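Home | Products | Writing | Classroom Sets | Support | Contact

Carix Essay Planner, Classroom Edition
Posted in July by the Manetti product desk

The Carix Essay Planner is a bound workbook for students in grades 11 and 12 who are preparing personal statements for college applications. It covers topic selection, outlining, drafting and revision. Each unit ends with a blank drafting page ruled at standard width and a margin column for teacher comments.

The Classroom Edition adds a teacher's guide, a scoring rubric and 3 wall charts. The rubric uses a four-level scale and may be copied for use within one school. Prompts are grouped by type: background, challenge, interest and open topic. Word limits are printed at the head of each prompt and can be changed by the teacher.

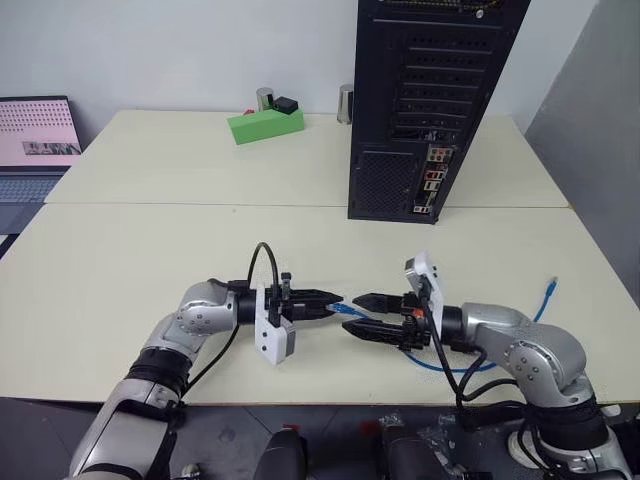 UVIVVILLE, July. Manetti is now taking orders for the revised printing. The outlining unit has been rewritten, and the section on opening paragraphs has been moved ahead of the section on transitions. Page numbers in the earlier teacher's guide do not match the new workbook. Schools holding the earlier guide should order the replacement, item 552.

Paper stock is uncoated and accepts pencil, ballpoint and most highlighters. Felt-tip markers may show through. The binding is a flat spiral, and pages are perforated for removal.

The Tkachuk Reader, a collection of short model essays, is sold separately. Cross-references to it appear in 2 units of the workbook. The workbook can be used without it.

Orders are accepted by purchase order or card. Unmarked copies may be returned in the original carton.

This site uses cookies to remember your cart. Accept | Settings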